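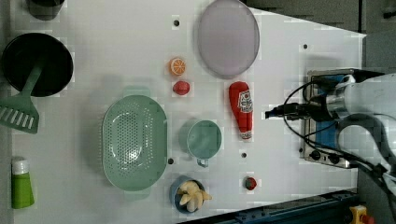
*On the table: toy stove, ketchup and an orange slice.*

## The old customs house at Palacios

2024-09-29

The customs house on the harbor at Palacios is open again after a long closure for roof repairs. Most visitors walk past it on the way to the lighthouse, and it deserves a stop. Allow an hour, or a little more if you want to climb the tower.

The building is older than it looks from the street. The flat gray front was added when the harbor road was widened, and the original walls start just behind it. Go through the first door and you are in the weighing hall, a long, low room with stone arches and a floor worn into two shallow tracks where the carts came in. The iron scale still hangs from its beam.

Upstairs is the clerks' room, with painted ceiling boards showing ships, fish and a few badly drawn whales. Smoke from the fireplace darkened the end nearest the stairs, and the restorers decided to leave that part alone. The boards by the windows are much easier to see, especially in the morning.

The tower has some 200 steps and no elevator. The last stretch is narrow, with a rope for a handrail, and people have to wait for each other at the turns. From the top you can see the salt pans and, on a clear day, the island of Vula. The bell was cast for a church inland and brought here when the church closed – you can still make out the name of the parish on the rim.

The ticket desk is inside the side entrance on the harbor road. Entry to the ground floor is free, and the tower costs two euros, cash only. The Kadix bus stops outside, but the last one back leaves early in the evening, so check the board before you go in. The tower closes for the winter and opens again in March.

Next issue: the walled garden at Wisley House, and the footpath that gets you there from the station.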